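Home / Field Gear / Meters / Folora Trurano 4

Folora Trurano 4 Triaxial EMF Logger

Handheld magnetic field logger for sky-watch and site investigation work. Records all three axes at once, so the unit need not be turned to find a peak.

Specifications
Range: 0.1 to 900 mG
Logging interval: 1 to 60 seconds
Run time: 14 hours — less with the backlight on
Weight: 13 oz with battery
Output: CSV over USB-C

Use
Keep phones and two-way radios at least four feet from the sensor end. Take a baseline at the site before dark and save it as a separate file.
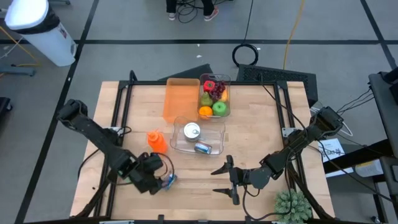
Accessories
Cronin tripod clamp
Harnness hard case, foam cut for one meter and cable

Orders placed after noon Saturday ship the next business day.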